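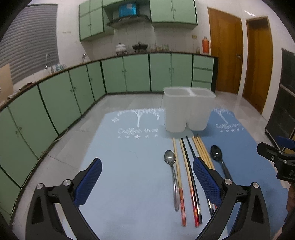 Selling tablecloths by mail, one kitchen at a time

By Sneha Pandey
2023-02-18

Last updated: 2023-02-18

Honeylyn Dalisay did not plan to sell table linen. She was working the front desk at a dental office when her aunt closed a fabric shop in Plerkley and left her 28 bolts of cotton.

"I had nowhere to put them," she said. "They were in the hallway, and then they were in the bathroom. I had to sew something."

She sewed tablecloths, and sold the first ones to coworkers. Her business, Kimeo, now ships 100 orders in a normal month. She still cuts every piece herself, on the floor. Anisa Setiawan handles the hemming and most of the customer email.

The questions are nearly always about size. Dalisay tells people to measure the table and add eight inches on each side, more if they want it to hang low for guests. For a table that gets used every day, she likes a shorter drop.

"Kids pull on it," she said. "Chairs catch it. Shorter is fine."

She is also firm about washing. Cold water, no bleach, and hang it up before it creases. Coffee should be rinsed from the back of the cloth, with soap added after.

Last June she raised prices for the first time and expected complaints. Two customers wrote in, and one of them ordered anyway.

A store chain has asked about a run of 1000 pieces. Dalisay has not answered yet — she would need a second machine and somewhere other than the hallway.

"I'd like my bathroom to stay a bathroom," she said.

Recent stories
Chong bakery moves across the street
What to ask before you rent a market stall
Kurniawati Gunawan on mending wool coats
Dudent library extends evening hours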